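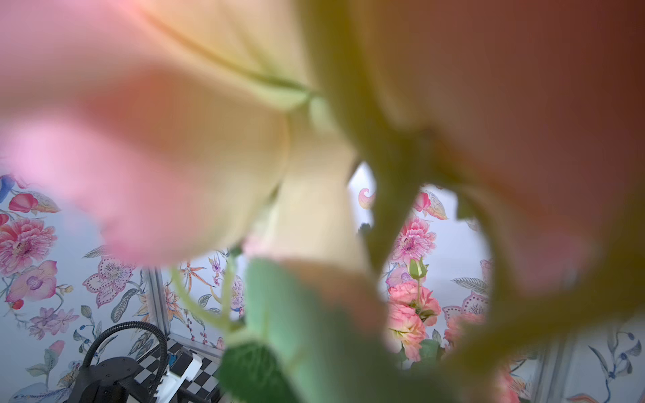 工单 1541
工位：Rosulum 双臂插花单元
提交方：单元维护
处理方：Kowalchuk（集成商），抄送 Neteck（机械臂）、Clisine（夹爪）
类别：精度 / 末端偏移
优先级：提交时填“高”，被系统改成“中”，又改回“高”
状态：待观察，不同意关闭

问题简述

右臂从台面抓起花茎，往花瓶口送的时候，指尖会朝靠近操作员的一侧偏，最差的一次量到 9 毫米。偏差不是每次都有，跟花的种类没有明显关系，跟夹得松紧也没有明显关系。左臂做镜像动作，没有同样的毛病。

偏移出现时控制器不报错，不报警，关节读数跟指令对得上。换句话说，机器认为自己到位了。瓶口是敞口的，偏得不多时花茎还能滑进去，日志里照样记成功。所以请处理方先别拿成功率来回复我，那个数说明不了问题。

已经做过的：重启控制器，重启相机，夹爪回零，擦镜头。都做过，别再让我做一遍。

记录一，10:20，Kowalchuk 首次答复

对方认为是视觉问题，理由是单元围板贴了花卉墙纸，墙纸上的花跟台面上的真花、仿真花颜色相近，识别会受干扰，建议换成纯色围板之后再看。

我的回复：不接受。墙纸是验收时就有的，三面都贴，验收那阵子没有这个偏移。墙纸也没有换过。再说识别如果认错，应该认到墙上去，或者在几朵花之间跳来跳去，怎么会每次都往同一侧偏，还偏得这么规矩？请解释一下一张墙纸是怎么把指尖往一个固定方向推的。

不过话说了也得有依据，下午还是试了一下。

记录二，14:05，遮挡试验

后墙用灰布盖住，左右两面先不动，跑右臂送花动作。偏移照旧。再把左右两面也盖住，偏移照旧。把布全部撤掉，还是照旧。

顺带一提，盖布以后识别反倒慢了一点，原因不明，可能是布反光比墙纸差，自动曝光在找平衡。跟本工单无关，不展开，也请对方不要拿这个另起一个话题。

结论：墙纸这条可以划掉。

记录三，15:40，Neteck 远程答复

Neteck 看了日志，说关节没有问题，怀疑腕部相机对焦漂移，依据是我们上传的画面里近处的花瓣糊成一片，后面墙纸和花束倒是清楚的。建议更换相机。

我的回复：腕部相机在本单元是定焦的，固定在中距离，花瓣贴到镜头前面当然糊。新相机装上去也会糊。请先确认你们自己的装配单再建议更换。换相机意味着重做手眼标定，标定完了误差会被新的参数盖住一阵子，到时候谁都说好了，过一阵又回来。这种“修好”我以前见过，不想再见。

但是 Neteck 的答复里有一句有用：关节读数正常，不代表指尖位置正常。这句我同意。问题要么在关节之后，也就是夹爪、支架、指头这一段；要么在关节之前，也就是底座、安装板、导轨这一段。中间那几节臂可以先放一放。

记录四，16:30，复现条件

为了不靠印象说话，写一下怎么复现的。

撤掉多余的东西，瓶子放回台面中央，位置用胶带在瓶底外缘做了记号。右臂从台面右侧起步，抬高，越过瓶口，再朝左探过去，夹爪张口对着左夹爪方向。停住。拿一根细针固定在瓶口边缘当参照，用塞尺和钢尺量指尖到针的距离。

空爪也会偏，不夹花也会偏。这就排除了花茎太长、花头太重把指头压歪的说法（这个说法是现场一位同事提的，我当时差点信了）。

偏移大小跟姿态有关。手腕不转，几乎量不出来。手腕往外翻，开始偏。一边翻一边往左探，偏得最厉害。手腕翻回来，指尖也跟着回来，只是回得不完全，残留一点点，过一会儿才慢慢消掉。

最后这一点我认为最重要。控制器算错了，不会“过一会儿慢慢消掉”。会慢慢消掉的是有弹性的东西：橡胶、塑料、线缆、没拧紧的结构。

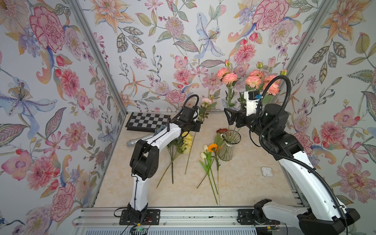
记录五，次日 08:50，底座这一段

先查安装板和导轨。右臂的安装板压在铝导轨上，离操作员最近，平时有人靠着台边拿花，手肘撑在上面也不奇怪，所以第一个怀疑它。

百分表吸在导轨上，表头顶住安装板边缘，右臂做同样的动作。表针动了，动得很小，远远解释不了指尖的偏移。把表换到底座外壳上，也差不多。螺栓逐个用扭力扳手复紧，没有哪个是松的。

左臂那块板也量了一遍当对照，结果相当。

台面下方的格栅板拆下来看过，里面没有掉落的螺丝，线槽没有挤压。两块安装板之间沿导轨走的黑线，理了一下，有一处压得比较紧，松开了，跟偏移没关系。

底座这一段可以放下了。写得这么细，是因为 Kowalchuk 当天上午又来电话，说“十有八九是底座”，还准备发一套加固件过来。加固件请不要发。发来我也不会装，装上去反而不知道是什么起的作用。

记录六，10:15，Clisine 答复

Clisine 说夹爪的重复精度在出厂时测过，附了一份测试报告。报告我看了，测的是单独夹在台架上的夹爪，手腕不翻，线缆不接。测得很漂亮，跟我们的工况没什么关系。

我请对方回答三个问题：指头根部的间隙允许多大；夹爪法兰的四周有没有弹性垫；腕部相机支架装在夹爪法兰和手腕之间时，有没有做过侧向受力的验证。

对方回了前两个。指头根部间隙在允许范围内，我自己用手晃也晃不出什么；没有弹性垫。第三个问题对方说相机支架“属于集成商供货范围”。

那就回到 Kowalchuk。

记录七，11:00，线缆

右臂那根黑色波纹管从底座旁边起来，在臂的上方绕一个很高的圈，再沿着臂侧下去。当初这么走是为了让手腕翻的时候有余量。看着余量很大，大家都觉得没问题，我也一直觉得没问题。

觉得没问题不算检查。把弹簧秤挂在波纹管靠近手腕那头的固定点上，手腕从中位往外翻，再往左探，看读数。

中位：几乎没有力。
外翻：开始有力，方向朝操作员一侧。
外翻加左探：力明显上来了，方向不变。
翻回中位：力掉下来，没有归零，停一会儿才接近零。

跟指尖偏移的变化一模一样，包括那个“慢慢消掉”的尾巴。波纹管绕成圈，外翻时圈被拧紧，管壁本身有弹性，里面的线跟管壁之间还有摩擦，力不会马上放掉。

到这里我还不敢下结论。两件事同时发生，不等于一件引起另一件。于是把波纹管靠手腕那头的固定卡松开，由人用手托着，不让它受力，再跑同样的动作。

偏移没有了。准确说，塞尺已经塞不出差别了。

卡子装回去，偏移回来。再松开，又没有了。来回做了几次，每次都这样。

对于急着关工单的各位：这一步只说明线缆有力，没说明力是怎么变成指尖偏移的。臂本身的刚度不该被一根波纹管拉歪这么多，要是真能拉歪，那 Neteck 的样本该重写了。所以力一定是落在一个比臂软得多的地方。

记录八，13:30，相机支架

波纹管的末端卡子，固定在哪里？固定在腕部相机支架上。

装配图上不是这么画的。装配图里卡子应该锁在手腕外壳的预留孔上，支架只负责托相机。现场实际锁在白色支架的侧面。左臂的卡子锁在手腕外壳上，跟图一致。只有右臂不一样。

什么时候改的，查不到。保养记录里没有这一条，Kowalchuk 说他们交付时按图装配，我们这边也没有人记得动过。我不打算在工单里追究是谁，但“按图装配”这句话我先打个问号，因为交付时的照片里那个位置正好被管子挡住，双方都拿不出东西来。

支架受侧向力以后发生了什么，拆开看得很清楚。支架夹在手腕和夹爪法兰之间，靠同一组螺丝压紧。螺丝没有松到能用手拧动的地步，但扭力扳手一上去就知道不够。支架贴合面上有一道浅浅的磨痕，说明它在法兰下面来回蹭过。支架一蹭，夹爪跟着歪一点，到了指尖就放大了。

相机也跟着歪。于是视觉看到的世界跟夹爪歪的方向一致，视觉不觉得自己有错，关节也不觉得自己有错，日志里干干净净。这解释了为什么没有任何报警，也解释了为什么有人会觉得重新标定有用：在哪个姿态下标定，就把哪个姿态的歪法记成了正常。

记录九，14:45，处理

一，把波纹管末端卡子改回手腕外壳预留孔，跟左臂一致。
二，支架拆下，贴合面清理，磨痕处没有毛刺，继续使用。Kowalchuk 答应寄新支架，收到以后先放着，不急着换。
三，法兰螺丝换新，按 Neteck 手册的扭矩拧紧，螺丝头画防松标记线，标记线用白漆，别再用黑笔画在黑壳上。
四，波纹管放松一点，圈的高度降下来，外翻到头时不绷。降太多会扫到瓶口，试了几次才找到合适的位置。
五，右臂手眼标定重做。注意顺序，必须在前四项之后做。标定时手腕在中位和外翻位都要取点，旧的标定程序只取中位，已经让 Kowalchuk 改程序，对方起初说没有必要。

装回去以后头一次上电，右臂没有动作，控制器提示通信超时。查下来是我自己把腕部插头插斜了，重插后正常。写在这里，免得以后有人翻到那条报警以为是另一个故障。

记录十，16:10，复测

空爪复测：外翻加左探，指尖对针，偏差量不出来。

带花复测：先用黄花，花茎细，再用白郁金香，花头重一些。橙色那种花茎最细，夹爪容易夹空，跟本工单没关系，另外提。放进玻璃花瓶，瓶口边缘没有磕碰声。

左臂同时动作时再测一遍，因为两个夹爪靠近的时候，左臂那一圈黑线离得近，担心互相蹭。没有蹭到，余量不大，请以后谁要在左腕上加东西先来说一声。

Kowalchuk 看到复测结果，来信问能否关闭工单。

我的回复：不能。当天下午好，跟修好是两回事。波纹管是会老化的，螺丝是会松的，支架磨过的面也不会自己长平。先跑一段再说。

记录十一，观察期安排

连续跑送花动作 3000 次，中间不重新标定。每满 100 次停一下，手腕转到外翻加左探的位置，用针和塞尺量一次，数值手写在本子上，不要只存在系统里。系统里那个“到位误差”是关节算出来的，本工单的教训就是它看不见这个问题。

量的时候统一先停稳再量，等那个尾巴消掉之前和之后各量一次。如果前后有差别，哪怕很小，也请记下来，这说明管子又开始出力了。

夜班可以跑，但夜班不要动花瓶。瓶底的胶带记号如果翘了，停下来等白班补，别凭感觉摆回去。

观察期间禁止：调波纹管卡子；在相机支架上扎任何东西，包括临时扎带；为了“顺便”升级控制器固件。Neteck 已经来问过两次要不要趁机升级，说新版固件对末端补偿有改进。有没有改进我不知道，我知道的是这时候升级，量出来的数就没法跟前面比了。等观察期结束再谈。

记录十二，中途更新，09:30

跑到一半略多。偏差数值平稳，停稳前后没有差别。防松标记线全部对齐。

有一次量出来偏大，吓了一跳，复查发现是参照针被花叶子刮歪了，针扶正后数值恢复。那一行没有删，旁边写了原因。请看本子的人不要只抄大的那个数。

温度有没有影响？Kowalchuk 提出来的，说十月早晚温差大，波纹管早上会硬一点。这个意见我觉得有道理，所以加了开机后第一轮动作之前的冷态测量。目前看早上略大，大得有限，开机热了以后看不出来。数据太少，不下结论，也请 Kowalchuk 不要在周报里写成“已确认温度影响”。

记录十三，给各方的未决事项

给 Kowalchuk：
请书面确认右臂波纹管卡子的正确位置，并在装配图上加一个局部放大。现在那张图要放得很大才看得出孔在哪里，换谁都可能装错。
请检查你们交付的其他同型单元，右侧的卡子锁在哪。你们回复说“没有收到类似反馈”。我们这边要不是拿针去量，也不会有反馈。
加固件的报价单请撤回。

给 Neteck：
关节正常而末端不正常，这种情况你们的诊断工具能不能给个提示？如果不能，请在手册里写明不能。现在手册的说法会让人以为状态灯亮绿就是整条链都没问题，绿灯管不到法兰后面。

给 Clisine：
夹爪与手腕之间加装第三方支架时的扭矩要求，手册里没有。你们说按原扭矩。原扭矩是按没有支架写的，中间多夹一层，螺丝长度和啮合深度都变了。请给一个正式数值，电话里说的不算。

给本单元值班：
每次开班看一眼右腕的白漆标记线。看一眼就行，不用拿扳手去试，试来试去反而会把螺丝试松。
从台面拿花时不要拽着波纹管借力。
镜头上沾了花粉用气吹，不要用衣角擦。

记录十四，关于工单状态

系统今天自动把本工单标成“已解决”，理由是处理方超过期限没有新的操作。已手动改回“待观察”。没有操作是因为在等数据，自动规则分不出这两种情况。请工单系统的管理方把这一单从自动关闭里排除。

关闭条件写在这里，满足之前谁来催都一样：观察期的次数跑满；手写记录扫描上传；冷态数据至少覆盖整个观察期的后半段；Clisine 的书面扭矩数值到手，并按该数值复紧一次；复紧之后再量一轮。

目前缺后面几项。下一次更新等 Clisine 回信。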